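**Teaching by Hand: A Conversation with the Demonstration Group at Vamlow**

*May 7, 2023*

The demonstration group at Vamlow records people performing ordinary handling tasks through a robot, so that the robot can later attempt the same tasks without help. Its library now holds 3,823 episodes. Barrett Marchetti supervises the operators. He met with the Verenness newsletter in the operator room to discuss how that library is made and what is left out of it.

The group uses two methods. In the first, an operator holds the arm and moves it through the task directly. In the second, the operator sits at a control station and drives the arm from a distance, watching the view from a small camera at the wrist. Of the recorded episodes, 2,032 were made by remote control.

"Guiding by hand is easier to learn," Mr. Marchetti said. "A new operator can do it on the first morning. The difficulty is that the person feels the object through the arm, and the robot will not have that feeling later. At the control station, the person has to work from what the camera gives. I consider that a fairer lesson, although it is slower and people get tired."

New operators begin with rigid objects such as boxes and cups. They move to soft goods after their supervisor has signed off on the first set. Plastic bags and wrapping come last. Mr. Marchetti described them as the material that produces the most discarded recordings.

"A cup has one shape," he said. "A bag has a different shape every time you approach it, and it takes the light differently every time. If you move the wrist quickly, the picture turns into streaks. The operator may know perfectly well where the bag is. The recording has to show it too." 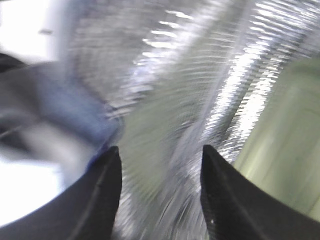

*Wrist camera view during rapid motion, with crinkled, translucent material between the open gripper fingers.*

Speed is a regular subject in the weekly review. Operators are asked to slow down before the fingers close and to hold still for a moment once they have closed. Travel between one object and the next may be faster. Mr. Marchetti does not ask for every blurred picture to be removed.

"We had a rule like that in April, and I withdrew it," he said. "The robot is going to see blur when it works on its own. If we take all of it out, we have taught it a world that does not exist. What I object to is blur at the moment of contact — that is the part we need to see."

Lleucu Nicholas reviews the finished episodes and decides which are kept. She joined the conversation for its second half. Each episode is played back twice, once for the path of the arm and once for the camera view, and is then marked as accepted, accepted with a note, or rejected. The current set on flexible packaging contains 1,311 accepted episodes.

Ms. Nicholas said that she keeps a share of the imperfect attempts. "When a person misses the edge of a bag, backs away and tries again, that second try is very useful," she said. "The operators used to stop the recording and start over because they were embarrassed. I asked them to keep going."

She also noted differences between operators. Some approach a bag from above and pinch the nearest fold, while others come in low and lift. Both ways are accepted under the present guidelines, provided that an operator does not switch in the middle of an episode. A proposal to settle on one approach has been put forward by the Debnath team, which trains its models on the recordings. Mr. Marchetti has asked for a comparison before he agrees to it.

The next set will cover filled bags, which sag and shift when lifted. New control handles from Starnier are to be fitted before recording begins, and all operators will repeat the basic exercises on them. Applications for two operator positions remain open. Prior experience with robots is not required.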